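Shared kitchen snacks: does the honor box still work anywhere?

Udbridge Forum > Work and Money > Office Life

crumbtray
We have an honor box. It is a shoebox with a slot cut in the lid, and it sits on top of the snacks in our office at Peltik. You take a thing, you put money in. That was the arrangement when I started and it was still the arrangement in June, when the person who does the restocking sent an email with the subject line "428."

428 was the number of items bought and put out since the new year. The body of the email said the box had never once covered a month. I have read thrillers with less menace.

So now there's a meeting. The options are (a) keep the box, (b) get a vending machine, (c) no more snacks, let them eat lunch. I'm supposed to collect opinions and I figured I'd collect some from people who don't sit within throwing distance of me. What does your place do?

mildsalsa
We had a box. Then we had a box with a sign on it. Then we had a box with a longer sign on it. You can chart the decline of any workplace by the word count on the snack sign.

Go with the vending machine. Yes, it hums. Yes, it will eat a dollar now and then. But it doesn't send emails.

threeholepunch
Disagree with mildsalsa, and I've lived with both. Our machine came from an outfit called Prarnia and the contract said we had to sell 3000 items a year or pay the difference. We have a small office. By fall people were being encouraged, in writing, to eat more pretzels.

Keep the box. Accept that you will lose a little. Call it heating.

crumbtray
The quote we got says 1000 a year, which sounds better until I picture who would be doing the eating. (Me. I would be doing the eating.)

mildsalsa
1000 is nothing. That's a few people with a granola habit.

threeholepunch
It's nothing until it's a number somebody has to hit. Ask what happens if you come up short. Ask before you sign, and get the answer on paper.

lowtidelarry
Does anybody here just have the company pay for the snacks? Ours does. It's a bowl. The bowl gets filled. There is no thread about it.

crumbtray
lowtidelarry, I'm happy for you and I'd like you to leave.

paperjamboree
Can I ask where the snacks live? I ask because location is most of it. At my last job they were in the kitchen behind a door, and that kitchen had the moral atmosphere of a parking garage at night. We moved them out by the desks and the box started filling up. Same people. It's hard to palm a fruit bar when the whole department can hear the wrapper.

crumbtray
They're out on the floor already, on the wood-grain cabinet by the desks.
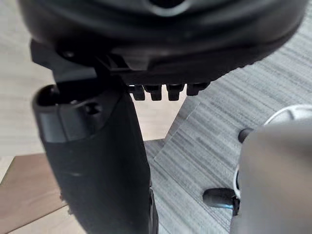
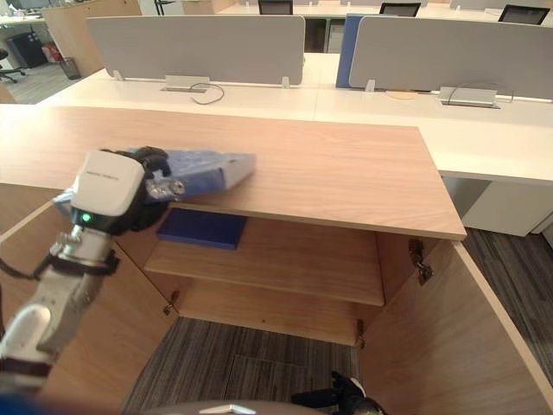
paperjamboree
Okay, so you've already done the thing I was going to tell you to do. In that case I have no idea. Is the box itself at eye level? People will walk right by a slot they have to bend down for.

crumbtray
It's at elbow level. We're an elbow-level sort of company.

stapleremover
I do the restocking at my office, so let me speak for the author of "428." The money is annoying but I could live with the money. What gets me is the trip. I drive to the warehouse store on my own time, I carry the case up the stairs, and then somebody tells me they preferred the other kind. That email was never about the box. Somebody complained about the crackers, I would bet my car on it.

crumbtray
I asked. It was the crackers.

stapleremover
It's always the crackers.

mildsalsa
This is another point for the machine, by the way. The machine has a guy. You can complain to the guy about the crackers and he has heard it before and he doesn't have to sit next to you afterward.

threeholepunch
Our guy came every six weeks and restocked whatever he had in the van. We had nothing but mint gum in an entire row for most of a winter.

mildsalsa
Then your office had great breath and I don't see the problem.

halfpastnoon
Option (d), which we've done for years: a flat ten... sorry, let me type like an adult. Everyone who wants in pays $10 a month up front. You're in or you're out. If you're in, eat what you like. The person who shops gets in free, and they pick the crackers, and anyone who doesn't care for the crackers is welcome to do the shopping.

It isn't perfect. There are light eaters who subsidize a man I'll call the Combine. But nobody has to fish around for quarters, and I haven't seen a sign in years.

crumbtray
This is the first suggestion I could bring into a room without sweating. How do you deal with people who are out but still graze?

halfpastnoon
We don't. Everybody knows who they are. They get talked about warmly at the holiday party.

threeholepunch
I still think that's a tax with snacks attached. I eat maybe one thing a week. On the box I'd pay for one thing a week. On yours I'm buying lunch for the Combine.

halfpastnoon
So stay out and bring a banana. That's the beauty of it.

threeholepunch
And then I'm the banana guy.

stapleremover
There are worse guys. One of ours microwaves eggs.

lowtidelarry
Came back to say they've taken away the bowl. Budget review. There's a memo. I withdraw my earlier tone.

crumbtray
Welcome home, Larry.

Update after the meeting

crumbtray
For those who asked (one person asked, by private message, and it was mildsalsa). We went with the flat fee on a trial until the end of the quarter. The shopper is in free and gets final say on crackers. The shoebox has been retired to hold pens.

The vote was close. A surprising number of people wanted the machine, including two who had never put a cent in the box, which I guess is a kind of self-knowledge.

Still open: whether sparkling water counts as a snack. There's a second meeting.

mildsalsa
It does not count as a snack. It barely counts as water.

halfpastnoon
It counts, and you'll want to settle it before you buy any. We left it vague and lost a whole summer to it — different thread, I'll find the link.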